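Stikard Help Board > Packing, Moving & Storage

Reusing moving boxes when the flaps are going - tape, toss or what

Miroslava Danko
Posted 14/07/2020

Ok quick one, I'm packing up between calls so sorry if this is a mess.

We're moving my mom's sewing and craft stuff out of her place and into a storage unit across town. I saved boxes from when I moved two years ago and figured great, free boxes. Except now that I'm opening them up a bunch are kind of tired. Flaps don't want to sit flat, corners soft, and on some of them the top layer of paper has ripped where somebody (me) yanked the tape off in a hurry.

I've been setting them up on the big white work table one at a time and deciding. Slow going. My sister says throw them all out and buy new. My brother in law says cardboard is cardboard and just use more tape. I am in the middle.

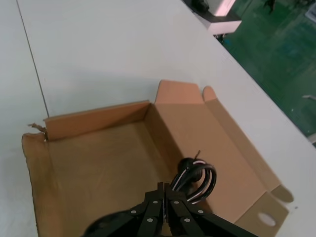

One of the so-so ones, opened up on the table. Ripped bit is on the left flap.

So what I want to know:

Is a torn flap a dealbreaker? The rip is in the paper layers, I don't know how deep it goes. Does it matter if the tape is going right over it?

The cutout handles. Do they make the box weaker? I want to be able to carry them but I've had one tear through on me before, on stairs, with books in it. Not doing that again.

How heavy can I go in a used box? It's fabric mostly, folded cotton and some wool. But also patterns (paper, heavier than you think), jars of buttons, two irons and a sewing machine that I guess gets its own box.

And stacking. The unit is small so they HAVE to stack. Probably up to five high. They'll be in there through the winter at least, maybe longer, depends on what mom decides about the apartment.

Also is there a trick to getting flaps to stay out of the way while you fill it. They keep springing back at me and I only have two hands.

Budget is not zero but I'd rather not spend 100 bucks on boxes for fabric. I do have good tape, the wide brown kind, and one of those Vilholm tape guns that squeals like crazy. Truck is booked for Saturday.

Thanks!!

Abhishek Mathur
Replied same day, 6:12 pm

I packed for a small mover (Foris, only local jobs) for a few summers so I have opinions. Going through yours more or less in order.

Torn flap. Mostly fine. What you care about is the crease, where the flap joins the wall. If the crease is solid and the rip is just the surface paper peeling, tape it and move on. If the crease is split, even a couple inches, it'll keep splitting every time the flap moves. That one gets demoted to pillows and lampshades.

To check, put your thumb on the rip and bend the flap back and forth a little. If you feel it fold somewhere it isn't supposed to, the wavy middle layer is crushed and the strength is gone in that spot. On a top flap I wouldn't care much. On a bottom flap I'd care a lot. So the easy fix is flip the box. Put the bad flaps on top and the good ones on the bottom. If it has handles down near the flap you'd be flipping, look before you load it, or you end up with handles at ankle height. Done that.

For the patch, cut the loose scrap off first. Don't tape over a lump of frayed paper, tape won't grip fuzz. Trim it clean, press it down, then one strip of tape that goes well past the rip on both sides. Then do the same from the inside. Inside is the one that does the work.

Handles. Yes a hole is a hole, there's less cardboard there. For fabric, use them. For patterns or the jars, carry from underneath, one hand on a bottom corner and the other on the opposite corner. If you really want to use the handles on something heavier, run a strip of tape on the inside right above the hole, side to side, so you're not lifting on a raw edge.

Weight. We never weighed anything. The rule was if you have to brace yourself to pick it up, take something out. Used boxes, take a bit more out. Patterns go in the smallest boxes you've got. Same with jars, wrap each one in fabric since you have loads of it, fill the gaps so they can't knock.

Irons, empty the water first. Then in the bottom of a medium box, soleplates against the wall not against each other, folded cotton on top.

Sewing machine, if she still has the hard case use it and don't box it at all. If not then buy ONE new double wall box. Take the foot and needle off, put them in a labeled bag, tape the bag to the inside of the box so it doesn't wander. Keep it upright. Don't stack on it.

Stacking. This is the part I'd worry about. Used single wall boxes five high for a winter, the bottom row is going to sag. Corners are what holds up a stack so any box with soft corners goes on the top row, no exceptions. Line the corners up, don't lay them like bricks, I know bricks looks stronger. And fill them all the way. A half full box caves in under the one above it. You've got fabric, so stuff the gaps with that. Get them off the floor too, a pallet or a few scraps of 2x4, and leave a hand of space from the wall.

If it was me I'd buy new for the bottom row only, and use the old ones from there up. Way cheaper than replacing the lot.

Flaps. Fold each one all the way back past flat, once, and run your palm along the crease. They'll mostly stay down. If not, clip them to the sides, clothes pins are too weak but binder clips or the clips from a quilting kit work. Your mom might have a tub of those.

Tape the bottoms with two strips down the seam and one across each end. The across ones get skipped and those are the ones that stop the corners from opening up.

petchrat_attic
Replied same day, 9:40 pm

just buy new. life is short

ok longer answer. boxes aren't that much if you get them used-but-good from people who just moved, theres always someone giving a stack away on the neighborhood board. got all mine that way. Check for smell before you take them. Kitchen boxes smell like kitchen forever and fabric picks it up.

for wool I wouldnt use cardboard at all, get lidded plastic bins. moths. I lost a coat.

also label the SIDE not the top. once they're stacked you can't see the tops

Miroslava Danko
Replied next day, 7:55 am

Thank you both, this is super helpful. Went through the pile last night with the thumb test. Threw out more than I wanted to, kept more than my sister wanted me to. The one in the picture stays, crease is good, just the paper that's ripped. Trimmed and taped inside and out like you said. It's getting quilt batting so basically no weight.

Palm along the crease thing works on most of them. Two are still fighting me.

Found the clips. She had a whole cookie tin of them.

Doing new boxes for the bottom row, picking those up tommorow after work. And bins for the wool, ok, you scared me with the coat. No hard case for the machine that we can find, mom swears there is one. Still looking, will get the double wall box anyway.

One more if anyone's still reading. Patterns, do they go flat or standing up? They're in the paper envelopes, some of the old ones are pretty brittle.

Abhishek Mathur
Replied next day, 12:20 pm

Standing up, like files in a drawer. Snug but not jammed, you should be able to slide one out without dragging its neighbors. Laid flat the bottom ones take all the weight and old envelopes split along the folds.

Put the really brittle ones in zip bags first, press the air out gently. Piece of plain cardboard at each end of the row so they don't slump when the box gets tipped. You can cut those from the boxes you threw out, if they haven't gone to recycling yet. If the row doesn't fill the box use a rolled towel or a bit of batting at the end.

And write "this way up" on it, both long sides. Whoever's helping Saturday won't know unless it's on there.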